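What the gripper budget looks like now

So I promised back in September that I'd write up the money side of our little laundry-folding project, and then I didn't, and three people have emailed to ask. Fair enough! Grab a coffee, this one is mostly spreadsheets.

Quick catch-up for anyone new. I run the hardware end of a very small team (me, Tainá Guimarães on the software, and Wenjie Lei whenever we can pry him away from his real job) and we're collecting demonstrations of folding clothes with hand-held grippers, in real homes, with whatever clothes are in the closet. The robot arms come later. The arms are also where all the money wants to go, and that's sort of the whole story of this post.

My first plan, written very late at night and with a lot of confidence, had us buying two arms right away. I got a quote from Lolatetti, I looked at it, I closed the laptop and went for a walk. Then I made a second plan where we bought one arm, which made no sense at all for folding a sweater, and Tainá was nice enough to wait a whole day before saying so.

The third plan is the one we're on. Hand-held grippers first, a decent pair for each person collecting, and the arms rented by the month once we have enough data to feed them. Our first full pair, with mounts and cables and a case that locks, came to $1,283. I had budgeted $900 for it, so there's your first lesson in how good I am at this.

Where did the extra go? Shipping, mostly, and then finger sets. The fingers are a wear part and I had put them down as a one-time purchase, like a chair. Denim chews them up. Zippers are worse. I now carry a line for spares every month, and Kerstin Ostermann, who did this kind of work for years at Evstead before she moved over to consulting, looked at that line and told me to double it. I've doubled it. I grumbled, but I doubled it.

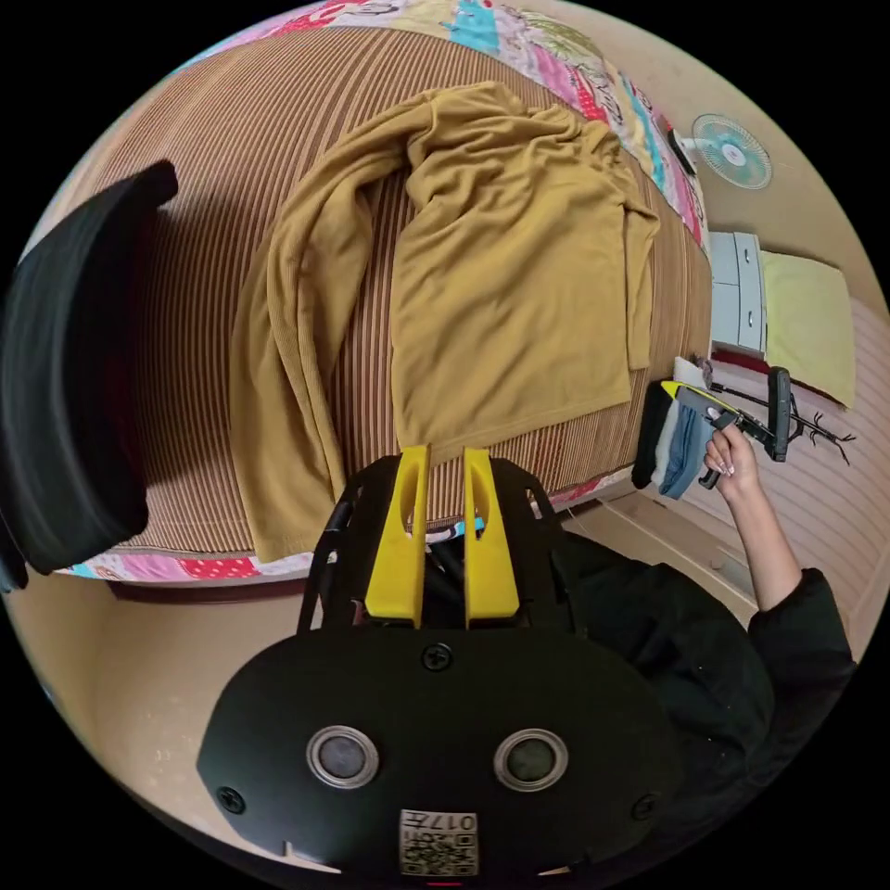 The other thing I left out completely was people's time. I had a number in there for collecting, sure, but collecting is the part that goes fast. What eats the hours is everything else: charging, wiping down, checking that both sides recorded, naming things so that Tainá can find them, and then unfolding every single item and tossing it back on the bed so you can do it again. A good hour of session gives us 37 usable folds. I'd planned on 100, which I think I got by timing myself folding one T-shirt with my bare hands and then multiplying.

With grippers you are slow. You get faster, but you're slow for longer than you'd guess, and long sleeves are where it all falls apart. Raíssa Peixoto has been doing most of the sweaters for us and she's far better at it than I am. Her trick is to deal with the sleeves before touching the body at all. I keep trying to do it in the other order and I keep ending up with a burrito.

Anyway, once you put real hours in, the cheap plan stops being all that cheap. Here's roughly how I split things now, in case you're building your own sheet:

Grippers and mounts: bought outright, two pairs, with a third pair on the wish list.
Finger sets and other wear parts: monthly.
Storage: monthly, and it only ever goes up.
Paid collecting time: the biggest line by a mile.
Arms: rented, starting when we have two months of clean data and not one day sooner.
Oops money: ten percent on top of everything.

That last line used to be five percent. Then a case took a ride down a flight of stairs.

About renting. I talked with two places, Skemalville and Wiriya, and they were pretty different. Skemalville wanted a six-month minimum but would throw in delivery and setup. Wiriya will go month to month, at $2,791 for a pair of arms with the table included, and you pick them up yourself. I have a hatchback. I've measured the hatchback twice. Wenjie says the table comes apart and I'm choosing to believe him.

On paper, six months at Skemalville came out a bit lower per month, and I went back and forth on it for longer than I'd like to admit. What settled it for me was thinking about how often our dates have slipped. If we sign for six months and the data isn't ready for the first two, we've paid for a very expensive pair of coat racks. Month to month it is, at least to start.

People also ask why we don't just buy used. I looked! There are good deals out there, but every one I found needed either a new controller or a long drive, and I'd want somebody along who knows what a worn joint feels like. I don't. If you do, and you'd like to spend a weekend poking at old arms with me for the price of lunch, my email's in the sidebar.

A few smaller things I'd put in the sheet from the start if I were doing it over. Batteries, and more chargers than batteries. Labels, because two grippers that look the same will get mixed up before the first break. Insurance that covers equipment when it's in somebody else's house (call and ask, mine didn't). And a cheap rolling suitcase, which Simone Damasceno suggested and which I laughed at, and which I now use every time.

Next up is the third pair. I'd like to order it this month, but Tainá wants the money for storage, and she has a chart. I'll post the updated numbers once we've had that argument.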